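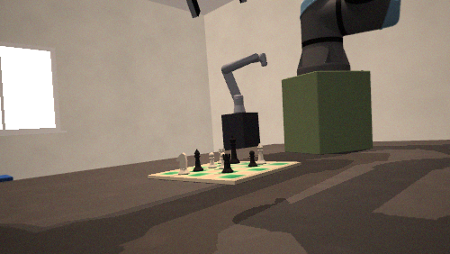

Figure 1. Chessboard and pieces on a brown surface (computer rendering).

Justudden Games Library - second progress report
Reporting period: April to September 2025
Prepared by: Birger Haugen, project lead
Submitted to: Kairys Fund, small grants programme

1. Summary

The project catalogues, repairs and lends board games through the library at Justudden and its branch at Prarkinano. Cataloguing is complete at the main site and under way at the branch. Lending opened on schedule. Repair work is behind plan, mainly for want of replacement parts for older sets. Spending is within budget and no change to the total award is requested.

2. Cataloguing

Each game is given a shelf number, a parts list and a condition grade from A to D. The parts list is printed on a card and kept inside the lid. Games graded D are held back from lending until repaired or broken up for spares.

The first version of the catalogue recorded the parts of a game as one line of free text. This proved slow to check at the returns desk, and different people entered the same game in different ways. Vidar Lindholm rebuilt the record in May with one field per type of part. Existing entries were moved across by hand. The work took longer than allowed for in the plan, but checking a returned game against its card is now a short job and missing parts are recorded at once.

The Prarkinano stock is stored in two rooms and includes several boxes with mixed contents. These are being sorted before any record is made. Completion is expected in the next period.

3. Lending

Loans are for three weeks with one renewal. Borrowers may hold two games at a time. A total of 50 games were released for the opening, chosen from grades A and B. Chess, draughts and backgammon are lent as complete sets, with the board and pieces under a single shelf number; at the branch they had been stored separately, and pairing them again has accounted for much of the sorting.

Demand has been uneven. Family games in the middle price range are rarely on the shelf at weekends. Longer strategy games are borrowed less often but renewed more, and a reservation list was introduced for these in July. Late returns are dealt with under the library's ordinary rules and no separate fines are charged.

4. Repairs

The target for the period was 24 repaired games. The work finished so far consists of box corners, split board hinges and replacement cards. Hinges are mended with bookbinding cloth and a reversible paste. Tape is no longer used, as it left marks on the older boards.

Wooden and moulded pieces have been harder to replace. An order placed with Drustosum arrived incomplete and part of it was in the wrong size. The supplier has accepted the return - the replacement delivery is due in the next period. Until then the affected games remain at grade D.

5. Expenditure

Spending to date is 3365, covering shelving, storage boxes, card stock, repair materials and the label printer. The printer cost less than quoted. We ask permission to move the difference to the repair materials line. Receipts are attached as Annex A.

6. Risks and changes

Storage at Prarkinano remains the main risk. One of the two rooms is damp along the outer wall, and boxes have been moved to the inner shelves as a temporary measure. A dehumidifier has been requested from the building budget and is not charged to the grant.

Staff time is the second risk. Vidar Lindholm is available to the project for 6 hours a week until the end of the year, after which his post is under review. The catalogue instructions have been written up so that the work can be handed over if required.

7. Next period

- Finish sorting and cataloguing at Prarkinano
- Clear the repair backlog once parts are received
- Open lending at the branch with a smaller starting stock
- Review the loan period for longer games

Annex A: Receipts
Annex B: Catalogue record layout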